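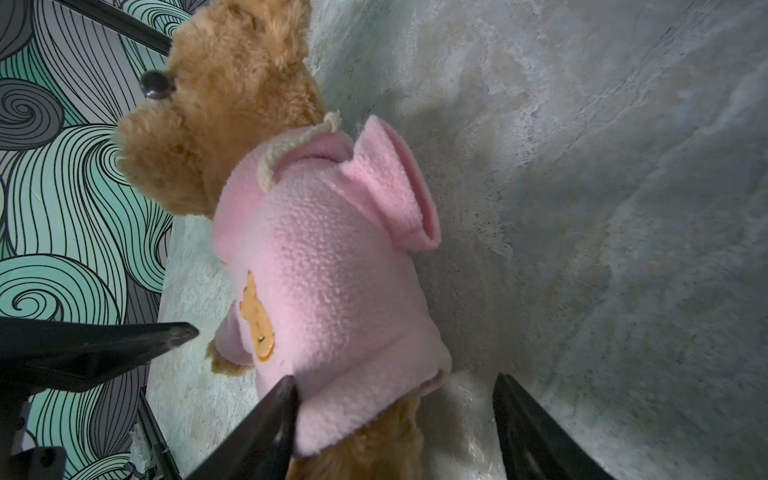

Fig. 1. Teddy bear in a pink fleece hoodie. Pile fabrics, Unit 4.

Ernville Evening School, Textiles for Everyday Life
Handout 4: Pile, Fleece and Fur Fabrics

Welcome back, everyone, and thank you for the lovely pile of scraps you brought in last time (keep them coming, we'll get through every one!). This unit is all about fabrics with a raised surface, the ones you can't help stroking in the store.

A pile fabric has two parts: a ground, which holds everything together, and the pile, the loops or cut ends that stand up from it. Velvet is cut pile. Terry cloth is looped. Fleece starts out as a plain knit and gets its fuzz afterward, when wire brushes pull up the fibers — we call that napping, and it's a finish, so please don't mix the two up on the quiz.

Nap direction
Stroke the fabric both ways. The smooth way is "with the nap." Lay all your pattern pieces facing the same way, or one sleeve will look darker than the other, and I say that as someone who has made that very coat.

Cutting long pile
Cut from the back, through the ground only, with short snips. Tease the pile out of the seams with a blunt needle once you've sewn them.

For next time
Read pages 20 to 24 in the Negussie workbook. Bring one fabric with a cut pile and one with a nap, each big enough to fold in half, and we'll try the stroke test together.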